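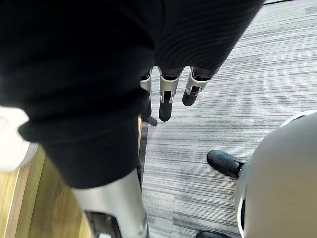 An Afternoon at the Folby Slipper Works

July — by the Kiltivora Walks newsletter editor

Our group meets at the bus station and goes wherever there is an open day. This month it was the slipper and sandal works at Folby, which lets the public in twice a year. The ride takes 70 minutes if you change at Lurkard. Admission is free, but you have to sign in at the gate and leave large bags there.

We were put in the 2 p.m. tour. The works employs 125 people, fewer than it once did, and makes house slippers, slides and a line of felt clogs that mostly goes to mail-order customers. The company was started by the Hordiienko family in a rented dairy building. The old milk dock is still the loading dock, and the floor slopes toward a drain in the middle, so every workbench has a block under two of its legs.

The first stop was the cutting room. Felt comes in on rolls and is stacked in layers before the press comes down on it. The steel cutting dies hang on the wall by size, women's on the left and men's on the right. Offcuts go into sacks and are sold for padding. It was the loudest part of the tour and we could not hear much of what the guide said.

Sole molding is on the other side of the yard. Visitors stay behind a painted line there and see the machines through a window. The guide passed around a finished sole and one that had come out of the mold with a bubble in the heel. The bad ones are ground up and used again.

Next was the fitting room, where you can try on the current styles. Slides have become a bigger part of the business than slippers, and most of the questions were about them. I asked about width. They make one width only, which will disappoint some of our members. The straps do give a little with wear, according to the woman at the counter.
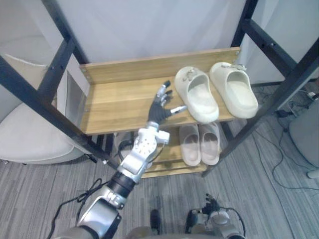

Cream slides with charms on the straps.

The shop is at the end of the tour. Seconds are kept in bins by the door and are worth going through if you have time. I bought a pair of gray clogs for 6 dollars with a crooked seam on one heel. Regular stock is priced the same as in the stores in Lurkard — no discount for visitors, whatever the old flyer says.

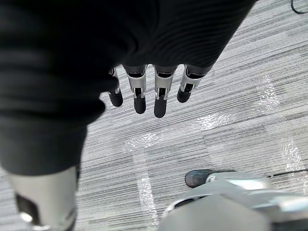

Coffee was served in the old boiler house, along with a dry lemon cake. There is a small display of old catalogs on the back wall, and the oldest ones have prices written in by hand. I would have liked another half hour with those, but the bus back leaves at 4:40 and the next one is two hours later.

The tour has a flight of stairs between the yard and the fitting room, and no elevator. Wear closed shoes, as they turn people away in sandals. Restrooms are by the gate only.

Comments

kettle_and_map: Do they still make the plaid slipper with the wool lining? My last pair came from there.

Editor: I saw it in the catalogs but not in the shop.

rowanb: We went last year and the cake was dry then too. Good tour though.

Last updated: July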